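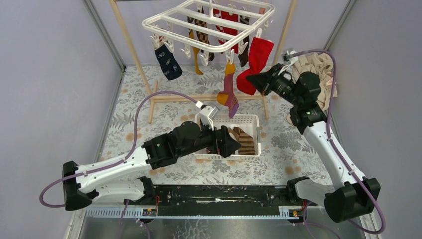 A load of odd socks hanging from a white clip dryer on a pale wooden rack.

Reading time: 2 min

Search news, products, care guides Go

17 Nov 2019

Vindell brings the sock dryer back indoors with a new range for small homes

Vindell, the household goods company based in Kiltley, is very pleased to announce its winter laundry range, which goes on sale this month in the Kiltley shop and through its mail order catalogue. The range is called Pimia, and it has been put together for people who do their washing in flats, box rooms, landings and the corner of the kitchen, and who have long since run out of radiators to drape things over.

At the heart of the range are 2 pieces that are meant to live together. The first is a hanging dryer in white plastic, with rounded corners and clips all the way round, for socks and the other little bits that always end up at the bottom of the basket. The second is a plain wooden rack in a pale finish, which stands on the floor on a low base and gives the dryer something to hang from. Each can be bought by itself, and plenty of our customers will already have a rail or a shower pole that does the job perfectly well.

We first showed Pimia to the public in July, at an open afternoon in the Marino Rooms in Kiltley, and we were quite bowled over by how many people wanted to stop and talk about socks. The loudest request of the day was for a clip that would hold a thick winter sock as firmly as a thin one, and so the clips were changed over the summer and the spring inside them made a good deal stronger. Thank you to everybody who came along and had a go, and to those who wrote to us afterwards (some of you at considerable length!).

The rack is 920 mm tall, which leaves room for a long sock to hang freely and for a laundry basket to sit on the floor close by. The rack and dryer together take up a patch of floor 700 mm across, and the dryer lifts off when you want to carry it to another room with everything still pegged on. We suggest hanging socks by the cuff and leaving a gap between the heavier pairs, so that the air can get in among them.

A white laundry basket with a pierced grid pattern joins the range as well, and should look at home beside the rack with a few stripy things in it waiting their turn.
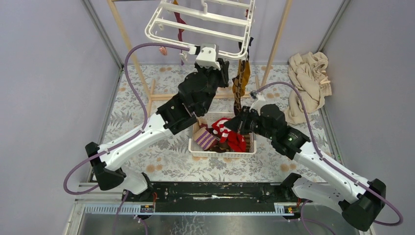
Can the clips be replaced if one breaks?
Spare clips are sold in small packets at the Kiltley shop and by post, and they push on by hand without any tools.

For its first winter we have made a modest run of 370 sets, each with the rack, the dryer and the basket packed in one carton. Once those have gone, the separate pieces will carry on in the catalogue as usual, and we expect to have more complete sets ready in the spring. Customers who left their details at the Marino Rooms will have a letter from us with an order form inside, and are very welcome to bring it into the shop if they would sooner see everything set up before making up their minds.

Retailers who would like to stock Pimia, and editors of home and household pages who would like a set on loan, are invited to write to the Vindell press desk in Kiltley.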